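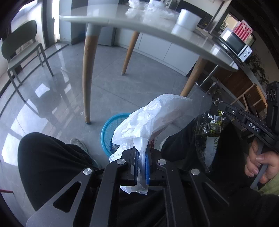 When a Gripper Won't Let Go of a Plastic Bag

Thin bags cause more trouble for grippers than anything else in the kitchen. The plastic folds into the jaw, wraps around a finger and stays there. If you keep squeezing, the motor or the linkage takes the strain.

We had this in January with a Tevov gripper. A strip of bag worked its way behind the jaw pad, the fingers stopped short of closing, and the drive kept pushing until the fuse went. The repair took five days.

If a bag gets caught:

1. Stop and release the trigger. On a powered arm, press the stop button and switch off at the wall.

2. Keep your fingers out of the jaws until the power is off. A jammed jaw can snap shut when the plastic gives way.

3. Open the jaws by hand, slowly. Pull the bag out in the direction it went in.

4. Cut what won't pull free with blunt-ended scissors. Don't use a knife near the pads.

5. Look behind both pads with a flashlight for scraps. Wipe the pads with a damp cloth and let them dry.

6. Open and close the jaws 20 times with nothing in them. If they stick or click, leave the tool switched off and get it looked at.

To keep it from happening again

Pick up a bag by a thick, bunched part. Loose corners and torn ends are what get drawn in. Set baskets and bins where you can reach them without twisting the tool, and clear other bags out of the way first.

Idrisa Mbwambo wrote in to say that he trims ragged handles off old bags before sorting them. It takes a minute and he has had no jams since.

Check the pad screws at the end of the day. Ours had worked loose on one side, and the gap was wide enough for the plastic to get in.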